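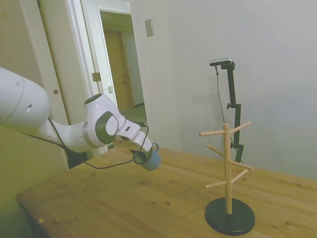

*Brazo blanco con pinza de dos dedos sujetando una taza azul claro, junto al colgador de madera.*

# Cómo presupuestar un puesto con brazo robótico sin creerse el folleto

Viernes, 24 de marzo de 2023

Si has llegado hasta aquí es probable que ya tengas una oferta en el correo y que te parezca razonable. Desconfía. La primera que recibimos de Gredumero ocupaba una página, traía un solo precio y la palabra «completo» tres veces. Le faltaba media instalación.

## 1. Escribe la tarea antes de pedir precios

Una frase, con el objeto y el destino: «coger una taza por donde se pueda y colgarla del asa en un gancho libre». Si pides «un brazo para manipulación ligera», te venderán el que tengan en almacén.

Colgar tazas parece una tontería hasta que te pones. El asa es pequeña, el gancho está inclinado y la pinza ocupa sitio junto al asa. Un vendedor que te enseña cómo apila cubos no ha respondido a tu pregunta.

## 2. Desglosa la oferta línea por línea

Pide precio separado de todo esto, aunque protesten:

- brazo y controlador
- pinza y dedos de recambio
- cámara, soporte y cableado
- mesa o bancada, con su fijación
- licencias, con la fecha en que caducan
- puesta en marcha y formación
- transporte, tanto el de ida como el de una posible reparación

Kevura nos contestó que el soporte de la cámara era «a elección del cliente». Traducido: no estaba incluido. Un pie regulable con pinza de sujeción no arruina a ninguna empresa, pero 138 euros por aquí y otro tanto por allá acaban comiéndose el margen.

## 3. Mira los cables

En los catálogos apenas se ven. En una mesa de verdad hay uno que baja de la cámara y otro que cuelga por debajo del brazo, y ese segundo se mueve con él. Pregunta quién los guía, con qué piezas y qué cuesta cambiarlos. Si la respuesta es «bridas», al menos ya sabes con quién tratas.

## 4. Exige una prueba con tus objetos

Manda tus tazas. No aceptes un vídeo editado: pide 30 intentos seguidos, grabados sin cortes, y que se anoten también los fallos. Deja escrito qué cuenta como fallo. Wian Van Wyk, que revisa nuestras compras, añadió una cláusula por la que una taza colgada que se cae antes de un minuto cuenta como caída. Dinsa retiró su oferta al leerla. Skoludard la firmó, con bastante mala cara, y sacó 27 de 30. No me impresiona, pero es un dato.

## 5. Calcula las horas de tu gente

Es la partida que siempre se queda fuera. Alguien tendrá que colocar los objetos, reiniciar, recalibrar cuando un codo empuje el pie de la cámara y hablar con el servicio técnico. Ponle precio hora y súmalo al primer año. En nuestra hoja, las piezas que «ya veríamos» más las horas de montaje subían a más de 2.305 euros, y el brazo ni siquiera entraba en esa cuenta.

## 6. Retén una parte del pago

Acuerda un último plazo que solo se abone tras repetir la prueba en tu mesa, con tu luz y tu personal. Si el proveedor se niega, pregúntale qué espera que cambie entre su taller y el tuyo.

## Antes de firmar

Comprueba la fecha de caducidad de la oferta. Las prisas por cerrar antes de que suba la tarifa son un clásico; a nosotros nos anunciaron una subida para julio y, cuando pedimos la tarifa nueva por escrito, no llegó. Guarda los correos y pide la lista de recambios con plazos de entrega.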